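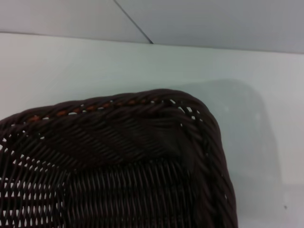

Unit 4: Baskets and the promise of a tidy room

Notes for the home organizing course, Chaimongkol evening program. Read before class and bring one basket from home.

The claim you will meet everywhere is that a basket makes a surface tidy. Be suspicious of it. A dark brown wicker basket on a white tabletop looks calm, and shop displays depend on that. Put mail, chargers and three dead pens in it and you still own three dead pens.

What to look at before buying

Rim. A thick braided rim looks sturdy, but looks are weak evidence. Press on it. Lift the basket by it with something inside.

Weave. Dense panels hide the contents, so things get forgotten in them. Small openings near a corner can let crumbs and paper clips through. Sellers call this "airflow." Ask what in your hallway needs airflow.

Corners. Rounded corners are easy on the hand and poor for square things. Try it with envelopes or folded napkins.

Color. An orange-tan accent under the rim is pleasant. I would not pay extra for it.

The Flornineck survey

Last term's handout quoted a survey by the storage shop Flornineck: 146 of 200 customers felt "more organized" after buying a basket. They were asked at the register. Orathai Onsri raised this in class and she was right to. Please don't cite it in your papers.

For discussion

Thitima Paisan argues that an open basket beats a drawer for daily items. Jintana Yensuk thinks it just moves the pile. Which would you defend, and what would you need to see after a month of use?

Homework: empty your basket, write down what was in it, and mark anything you had forgotten you owned. One page, to Rowena Dalisay by the end of September.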